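Simulated Practice Is Only Half a Result
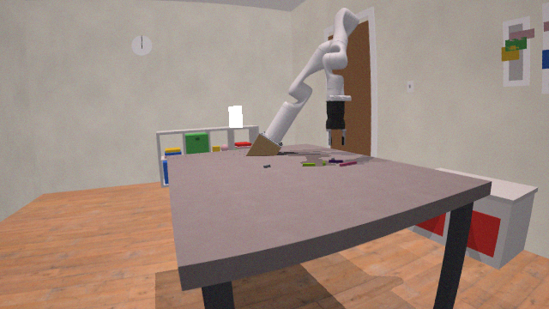
Should a robot arm's score in simulation be reported as a result?
It should be reported, with a real-arm score next to it, and the gap between the two is the number worth arguing over.

I read the Florneo paper in July. The method is simple: train a grasping policy on 2,000 simulated attempts, then move it to a real arm. The simulation section ran six pages. The real trials got one paragraph and three objects.

That is the wrong way around. A simulator uses whatever friction and weight its authors type in. A policy can learn those settings very well and still fumble a real block.

The Lindholm group did better. They ran 56 real trials and listed every miss – dropped parts, late closes, bad approach angles. Their score was lower, and I trust it more.

I still want people to use simulators. They are cheap and nothing breaks. But reviewers should ask for the list of misses before they accept the paper.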